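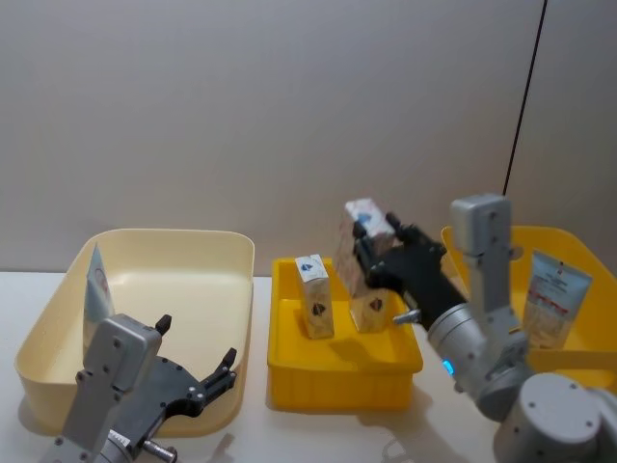 Cream tray on the left, with the tube standing cap down.

Bathroom > Vukex shelf unit > Setting up > Part 4

Print this page | E-mail this page
Reading time: 4 min

Sorting what goes on it

Right, the shelf's on the wall, so now the fun bit! I do this on a table first (much easier than balancing on the side of the bath).

1. Tip everything out and bin whatever's past its date.
2. Put tubes in cap down, so the last of the cream is ready when you want it.
3. Weigh each full tray on the kitchen scales. I keep mine under 200 g on the top rail.
4. Slide the trays on from the left until they click.

Note: my top rail was stiff for the first week or so – a dab of soap sorted it.

Caution: don't hang anything off the end hook until the wall plugs have had 7 hours to set. I didn't wait, and I'm still filling the hole.

Tracey Haworth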